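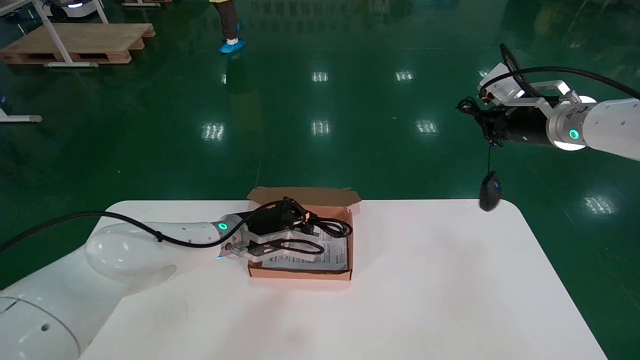 Sesto Choir Folder

Product no. 796
In stock — usually ships in 5 business days

Anyone who has sung a whole Christmas program with one arm going numb knows why we care so much about folders! The Sesto is our lightest full-size choir folder, and it's the one our own singers at Flernuseck reach for, whether it's a Tuesday-night kind of rehearsal or a big concert in a cold church with the heating off.

It holds octavos and letter-size sheets side by side, so you can keep that one awkward photocopied descant in with everything else. Eleven elastic cords run down the spine, one for each piece, and the music opens flat even at the middle pages. The cover is matte black on both sides and doesn't flash under stage lights.

What's new

The March 2025 version has a wider hand strap (lots of you asked for this, especially the basses) and softer corners. The pencil loop has moved to the inside left. It used to sit on the right, where it caught on robe sleeves, and we're so happy to have that one fixed. Older Sesto folders take the same cords, so there's no need to replace a set you already own.

Details

Cords: 11, replaceable
Pockets: 2, clear, with a low front edge
Hand strap: adjustable, fits left or right hand
Color: black, or deep red to order
Price: $139 for a set of 5

Numbering and names

We can stamp a number or your choir's name on the front in silver or plain. Plain is lovely — you feel it more than you see it, and it won't show from the audience. Send the wording with your order and we'll mail you a proof before anything gets stamped. For holiday concerts, please get stamped orders to us well before December.

Goes well with

Andeck folding music stand: the desk is deep enough for an open Sesto, with room left for a pencil and a pitch pipe.

Abubakari carry bag: takes a full section's folders upright, and has a shoulder strap that stays put on the stairs up to the choir loft.

Care

Wipe with a damp cloth and let it dry open. Please don't use leather polish on the cover, as it leaves a shine. Spare cords are sold in packs of 11.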